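Vegetables, bags and other things that go off in August

My fridge is an Estden, bought second-hand in Bavthorpe, and its salad drawer has one setting, which I would call "pond". Everything below was learned at its expense.

**Bags.** Zip-top ones are fine for most veg if you leave a gap of a few centimetres in the seal. Shut tight, they sweat. Put a sheet of kitchen paper in with anything leafy and change it when it goes limp. I wash my bags and peg them over the tap. My sister finds this embarrassing, but she also buys ready-grated cheese.
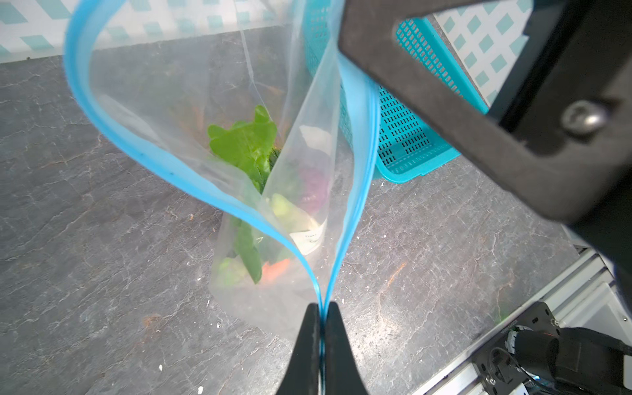 Herbs want a jam jar with 4 cm of water, stems down, on the door shelf. Basil is the exception and will sulk anywhere cold, so leave it on the windowsill.

**Worktops.** Clear them before you unpack the shopping. Washing-up liquid and warm water will do for nearly everything. Keep vinegar well away from real marble - it eats the polish, and I have a ring by the kettle to prove it. Patterned surfaces hide crumbs beautifully, so wipe them whether or not you can see a reason to. 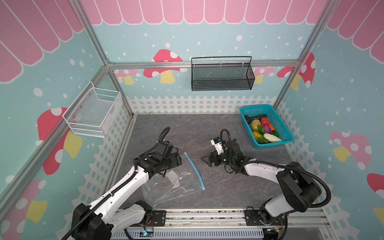 Tomatoes stay out of the fridge until they're properly ripe. Potatoes go in the dark, away from the onions. Edith Henao keeps hers in an old pillowcase under the stairs and I've never seen one sprout, though I have seen one roll out during a dinner party.

**Aubergines and peppers.** Neither likes real cold. Use the warmest shelf and eat the aubergine first. If it's gone a bit soft, cube 400 g of it, toss in oil and salt, and roast at 200 until brown at the corners.
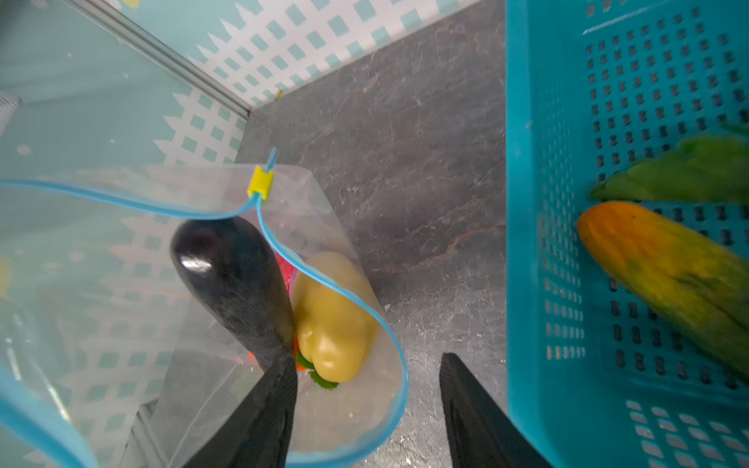 *Aubergine and yellow pepper, bagged together.*

A wrinkled pepper is still a perfectly good pepper once it's in a stew. So are most of us.

**Pak choi.** Grit lives at the bottom of the stalks. Halve it lengthways, swish in a bowl of cold water, lift out, and repeat until the water stays clear. Then 90 seconds in a very hot pan, cut side down, lid on.
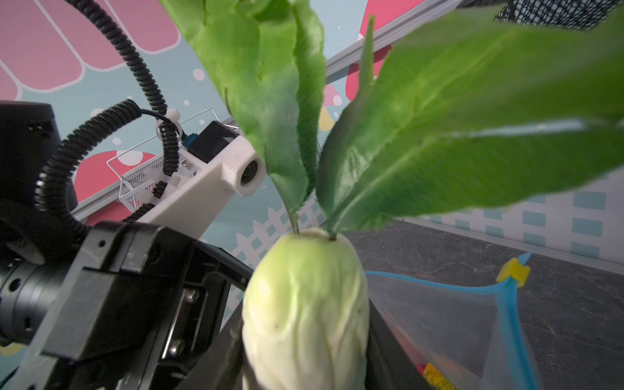
*Pak choi, leaves and all.*

Limp leaves often come back after 12 minutes in iced water. If they don't, soup.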